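Altura Hand-Held Gripper Set

The Altura is a paired hand-held gripper set made by Ollamik and used to record manual tasks for robot training. One operator carries both units, one in each hand. Setup and care are covered by the Belkadi procedure, a checklist first written for the Drendadel workshop.

Finger pads are inspected before each session and replaced after 500 hours of use, or sooner if the ridges have worn smooth. 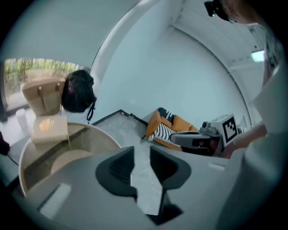
How often should the jaws be recalibrated?
Every 60 recordings, and again after any drop or pad change.

Each unit carries a marker cube that allows its position to be tracked. Cube faces are wiped with a dry cloth — solvents dull the print — and the mounting is checked for play.
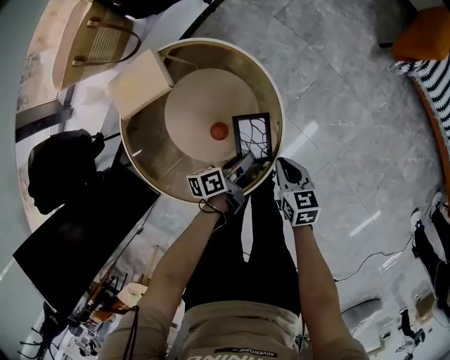

Gripper pair with marker cubes at the rim of a round container.

A trial run follows, using a few small objects in a round bin. A ball tests the closing force, and a flat framed card tests fingertip alignment.
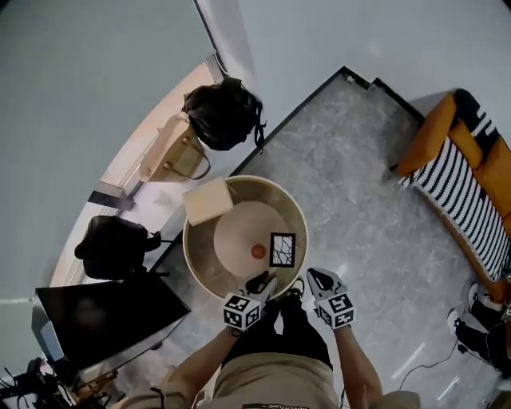
If one unit fails the trial, both are recalibrated as a pair. The operator closes each jaw fully, opens it to the stop and repeats the cycle before the readings are saved.
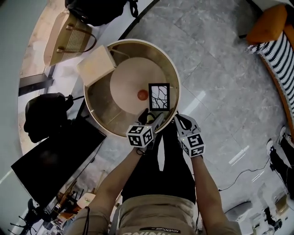 Wrist cords are examined for fraying at the end of the day. The service log is kept with the set, and a full overhaul is due at 1000 hours.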